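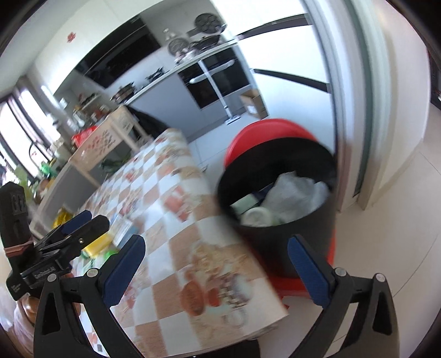
According to Ritva Karppinen, a hand grinder is good only for a person who drinks coffee alone, and for a family it becomes a punishment before the first week is over. She left this remark under my old text about filter papers, and I promised to answer when I had used the Haker for long enough. Now I have had it for 15 months, so I will try.

The Haker is a manual coffee grinder with steel burrs, a metal body and a folding handle. I paid a little less than 100 dollars for it, with shipping. At that time the shop page had 1,724 ratings, and I think I read too many of them. Half of the people wrote on the day the box arrived, and such opinions do not help much. A grinder needs some months before you know it.

First, the grinding. For filter coffee I am very satisfied. The pieces are even, there is little dust, and my coffee tastes cleaner than it did with the electric blade grinder which we had from my husband's student years. For the moka pot it is also good. For espresso I cannot say so much, as I do not own an espresso machine. My neighbor Chidubem Akande owns one and he borrowed the Haker for a weekend. He told me the steps between the settings are too big for him: on one click the water ran through too fast, and on the next click it almost stopped. If espresso is what you drink, please look for another model.

The time. One portion for me takes less than a minute. For a full pot, when my parents-in-law visit, I must fill the grinder three times, and this is the part where Ritva is right. The third filling is not pleasant. With light roasted beans it is even harder, the handle stops suddenly and you feel it in the wrist. With dark beans a child can do it, and our daughter likes to do it before school. She sits at the kitchen table, holds the body between her knees and turns. Crumbs of coffee go everywhere, but they shake off a tablecloth easily.

The handle is the thing I would change. It is short, maybe to make the grinder look elegant, and the wooden knob on the end is small and smooth. If your hands are a little wet it turns in your fingers. I wrapped a piece of cloth tape on it in the second month and it has been there until now. It is ugly and it works.

The catch cup is fixed with a thread. I would prefer a magnet, as on the Varnow, which my sister has. The thread has very fine turns and coffee powder gets inside, and then the cup goes on crooked. Every second week I clean it with a dry toothbrush. The Varnow cup comes off with one hand and never gets stuck. On the other side, my sister dropped hers twice because the magnet let go when she lifted the grinder by the top, so maybe the thread is the safer choice after all.

Cleaning of the burrs is simple. You unscrew the nut on the bottom, pull out the axle, and everything lies in front of you. Put the pieces down in the order you removed them. The first time I did not do this and I had one ring left at the end, and I was searching in the manual for a long time. The manual is four pages and the drawing is the size of a postage stamp. I sent a message to the seller and received an answer the same evening, with a good large drawing attached. I do not understand why this drawing is not in the box.

About noise. It is quiet enough that I can grind at six in the morning with the bedroom door open. The old blade grinder woke up everybody, including the dog downstairs. For me this alone is worth the work of the arm.

How is it after 15 months? The paint has come off a little where the handle folds against the body. There is a small play in the axle, which I did not notice in the beginning, but the coffee tastes the same. The setting wheel clicks as before. I have dropped it one time on the tiles and it got a dent in the bottom edge of the cup, nothing more. The seller promises that the burrs will last for 1,000 hours of grinding, and I have no way to check this, with my few minutes a day.

So, to Ritva: for two people I think it is comfortable. For three it depends on the beans and on who is willing to turn. In our house we have kept a bag of ground coffee in the cupboard for the big visits, and I am not ashamed to use it.

I would buy the Haker again at the same price. At the new price, which went up in March, I would first try the Varnow in a shop, and I would take my own beans with me, the light ones.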